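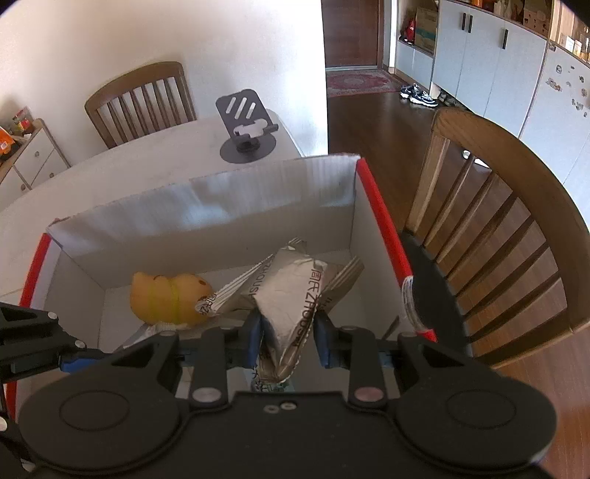 Snack subscription: two months with the Zotuven box

I signed up in November, after Ieuan Kemeys forwarded me a discount code and I mistook it for a personal letter. Two boxes later I feel qualified to speak.

Zotuven sends you a carton of snacks in foil packets, chosen to suit a questionnaire you fill in at the start. Mine asked whether I considered myself adventurous. I said fairly, and was sent paprika almonds.

The almonds are good, mind. So are the salted broad beans, which have the crunch of a gravel drive and vanish almost as fast as you open them. The seaweed crackers taste of a harbour at low tide and I gave them to my brother-in-law, who asked for more. The date and ginger bites are very sticky, and I would keep them away from anyone with a crown.

Portions are modest. The website promises 200 calories a packet or fewer, a sensible figure for people who eat one packet.

Delivery has been fine – it fits through my letterbox if you are prepared to argue with it. Customer service is a man called Demetrio Ortuño, or signs itself that way, and he swapped the crackers for more beans within a day.

Cancelling is another matter. The button lives under Preferences, then Account, then Other, and it offers you a free month before it lets go. I took the free month.

Worth it at the introductory price. At full price I'd walk to the shop and buy beans.

Four stars, one off for the harbour.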